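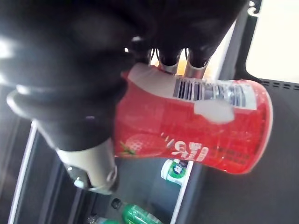 Oyewole asks if you can just grab the arm and drag it through the motion, or if it has to be the remote rig every single time. Wrist gets tired, apparently.

Both work. Hand guiding is fine for one arm, short moves, a pick off a shelf and back. Turn on Guide mode, hold the forearm and not the fingers. For two arms use the leader handles. You only have two hands.

Which one should I learn first?
Leader handles. Most of the Oltoditz tasks are recorded that way and you'll be switching over anyway.

How many demos per task?
20 good ones for a new item. 8 if it's the same shape as something already taught, like another snack can with different printing. Bad ones don't count, see below.

What's a bad one?
Dropped the item. Stopped in the middle to think for a long time. Went back and fixed the grip more than 2 times. One small fix is OK, leave it in, the policy needs to see some recovering. Do not trim the end off to make it look cleaner.

Do I have to start from the same pose?
Yes. Home button, wait for the tone, then go. If you start wherever the last run finished, the first second of every file is junk and Balthasar Ammann has to go through and cut it. He's asked twice now.

Can I put the items in the same spot each time?
No please. Move them a little, turn them a little. Cans standing, cans lying down, lids pointing both ways. Swap which shelf.
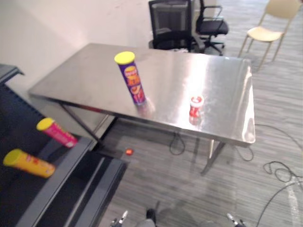

Same goes for the drop-off. Don't aim for one exact point every time or it'll learn the point and ignore everything else. Anywhere in the zone on your task sheet is good.

How hard do I squeeze?
Handle trigger is proportional. Light squeeze for thin plastic, a bit more for cans. If the plastic starts to buckle you're way past it. Grella firmware has a force cap but the default is high, set it to 16 before soft items. Setting is per session, it does not save. Yes we know.

The arm lags behind my hand.
Slow down first. If it still lags, check wifi is off on the operator laptop, it should be on the cable. Then restart the Hudero bridge. Still laggy, stop recording. Laggy demos teach laggy moves.

Can I look at the arm or do I have to use the screen?
Screen. Wrist view plus head view. If you can only do the task by peeking over at the real thing, then the robot can't see what it needs either. Tell us and we'll change the head angle.

Arm hit the shelf, now what?
Let go of both triggers. E-stop if it's still pushing. Back it out in Guide mode, slowly, then home. Mark the run FAIL and write one line on what happend.

Do I keep failed runs?
Keep them, marked. Never delete. Disk is not the problem.

Can two people share one session?
Start a new session when you swap, with your own initials. People move differnt and we want to know who drove.

When can I book time?
Weekdays on the sheet. Saturday only if somebody else is in the room with you, no solo sessions.

Where do the files go?
Upload is automatic when you hit Close Session. If you just shut the laptop it doesn't go. Reopen, hit Close, wait for the green bar.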